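Forum Druketti, Thema 2319
Flecken im Edelstahltopf, Löffel im Topf stehen lassen, Tapete neben der Arbeitsfläche

r_petkov schrieb am 1. Juli 2019:
Drei Punkte in einem Thema, bitte bei Bedarf teilen. Topf Edelstahl, innen matte Punkte und Schlieren an der Wand, vor allem auf einer Seite. Boden mit konzentrischen Ringen. Spülmittel und weicher Schwamm bringen nichts.
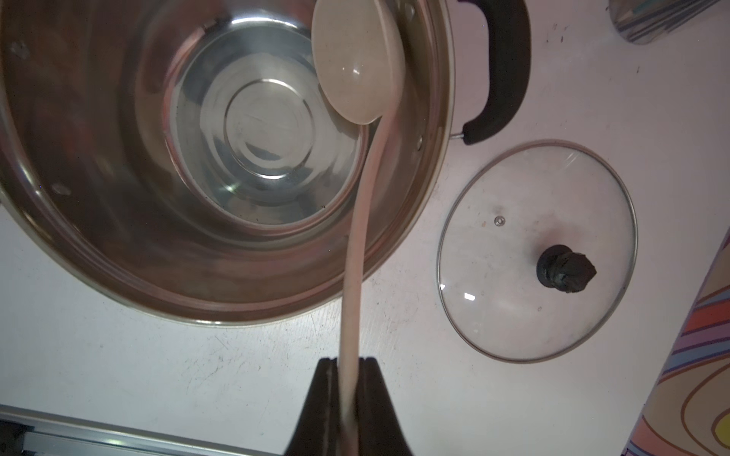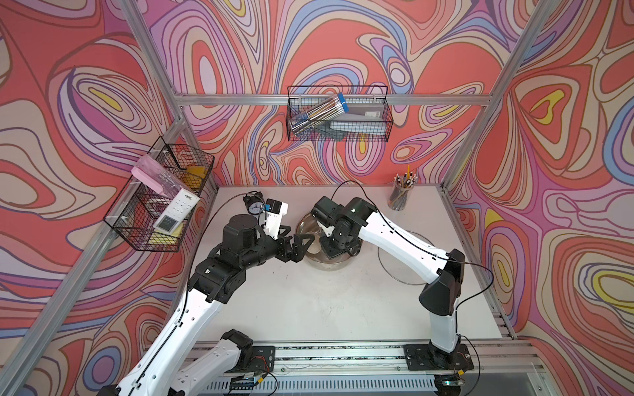 Kategorie: Küche und Haushalt / Kochgeschirr und Oberflächen

Frage 1: Kalk oder Korrosion? Frage 2: Der Löffel ist cremefarben, Material unbekannt, kein Stempel am Stiel. Darf er beim Kochen am Rand lehnen? Frage 3: Die Wände rund um die weiße Platte sind mit einer marmorierten Tapete beklebt (Korallenrot, Lachs, Flieder, etwas Gelb). Hält das Dampf aus?

Gülizar Ö. schrieb:
Zu 1: Kalk. Wasser einfüllen, bis die Stellen bedeckt sind, pro Liter 50 ml Essigessenz, erwärmen, nicht kochen, eine Viertelstunde stehen lassen, ausspülen, sofort abtrocknen. Lochfraß fühlt sich unter dem Fingernagel rau an und geht dabei nicht weg.

kanini_t schrieb:
Essigessenz würde ich lassen, Zitronensäure reicht und stinkt nicht. Am Griff aufpassen. Schwarze Griffe aus Kunststoff oder Bakelit werden durch Säure mit der Zeit stumpf, und am Niet sammelt sich die Brühe.

Gülizar Ö. schrieb:
Der Niet sitzt außen am Topf, die Lösung ist innen. Wer nicht überkocht, hat das Problem nicht. Zitronensäure fällt bei hohem Kalkgehalt und Hitze als Calciumcitrat aus, dann hat man einen Belag, der schlechter abgeht als der alte.

kanini_t schrieb:
Kalt angesetzt fällt da nichts aus. Ich entkalke meinen Halton-Topf seit Jahren so.

Gökçe_O schrieb:
Beides geht. Finger weg von Schleifpapier, auch von 400er nass. Hier wurde das im Dezember empfohlen, und die gebürstete Wand sieht danach fleckiger aus als vorher.

Zu den Ringen: eingeprägt, kein Schaden. Ob ein Sandwichboden darunter liegt, sieht man von innen nicht. Topf umdrehen und Rand der Bodenplatte ansehen.

r_petkov schrieb:
Danke. Zitronensäure ist im Haus, also kalt. Was ist mit dem Löffel?

kanini_t schrieb:
Wenn Nylon oder Melamin: nicht anlehnen. Die Laffe liegt dann dauerhaft an der Topfwand, und die wird am Gasherd oberhalb der Flüssigkeit deutlich heißer als der Inhalt. Silikon verträgt mehr. Biegeprobe am Rand der Laffe: Silikon gibt nach und springt zurück, Melamin gibt gar nicht nach.

Gökçe_O schrieb:
Bei Induktion ist das weniger kritisch. Ablage kaufen, Thema erledigt. Die von Tekin ist 137 mm lang und reicht für einen normalen Kochlöffel.

Radka G. schrieb:
Zur Tapete: Papier neben einer Kochstelle ist Unsinn. Fettspritzer ziehen ein, Dampf löst die Stöße. Entweder zwei Lagen matter Acryllack, vorher an einem Reststück testen, oder eine Glasscheibe davor.

Gülizar Ö. schrieb:
Lack auf Papier vergilbt. Bei Flieder und Hellblau fällt das auf.

Radka G. schrieb:
Wasserbasierter Acryllack vergilbt kaum. Kunstharzlack ja. Ich habe Flovstead matt genommen, Reichweite laut Dose war zu optimistisch.

r_petkov schrieb:
Gekocht wird an der Platte nicht, nur vorbereitet. Dann nehme ich Lack. Biegeprobe am Löffel: gibt nicht nach.

kanini_t schrieb:
Dann nicht anlehnen und nicht in die Mikrowelle.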